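Mastby

Mastby copies rows out of a live SQL Server table into an archive table and then removes them from the source, a small batch at a time. It was written for the order history tables behind Drulwood, where a single nightly DELETE kept escalating to a table lock and holding up the morning import.

Status

In use on three databases. The command line options are settled. The layout of the log table may still change before the next release.

Requirements

SQL Server 2016 or later, any edition. The source table must have a primary key or a unique clustered index. Heaps are not supported. The login that runs Mastby needs SELECT and DELETE on the source, INSERT on the archive, and EXECUTE on the mastby schema.

Installing

Run install.sql in the database that holds the source table. It creates a schema called mastby, two tables (mastby.Job and mastby.RunLog) and one stored procedure (mastby.RunJob). Nothing is created in master or msdb. To remove everything, run uninstall.sql. Your archive tables are left alone.

Setting up a job

Each job is a row in mastby.Job. The columns you need to fill in are:

SourceTable: two-part name, for example dbo.OrderLine
ArchiveTable: two- or three-part name; it must already exist with matching columns
DateColumn: the column compared with the cut-off
KeepDays: rows older than this are moved
BatchSize: rows per transaction, default 500
PauseMs: wait between batches, default 200

There should be an index on DateColumn. Without one, every batch scans the table and the job will be slower than the plain DELETE it replaced.

Choosing a batch size

SQL Server considers lock escalation once a statement holds several thousand locks on one table, and locks on nonclustered indexes add to the load. We keep batches at 500 for wide tables and 1,000 for narrow ones. Going higher saved very little time on our hardware and made the log backups uneven. If the database is in an availability group, start low and watch the send queue.

How a batch works

Mastby reads the next set of keys into a temporary table, inserts the matching rows into the archive, deletes them from the source and commits. If any step fails, the batch is rolled back, the error is written to mastby.RunLog and the job stops. Running it again picks up from the oldest remaining row. There is no saved position to reset.

Triggers on the source table will fire. If you have a delete trigger that writes to an audit table, expect the audit table to grow.

Foreign keys

Child tables have to be archived first. Give them a lower number in the RunOrder column. Cascading deletes are refused at start-up, as the child rows would vanish without being copied.

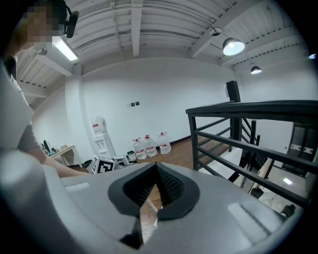
Tests

The tests are in the tests folder and need an empty database called Huerta. Run tests/run_all.sql in SQLCMD mode. There are 46 of them and the full set takes around four minutes. The two deadlock tests sometimes fail on a machine with a single core; run them again before reporting a problem.

Known problems

Temporal tables are not handled. Rows moved from one will still appear in its history table.

Computed columns must be left out of the archive table or created there as ordinary columns. Mastby does not check this, and the first batch will fail with a column mismatch.

Identity values are kept only if KeepIdentity is set to 1 on the job.

Changes

June: added PauseMs, stopped the job from running twice at once, fixed quoting of table names that contain a full stop.

Licence

MIT. Copyright Bevov. See LICENSE.txt.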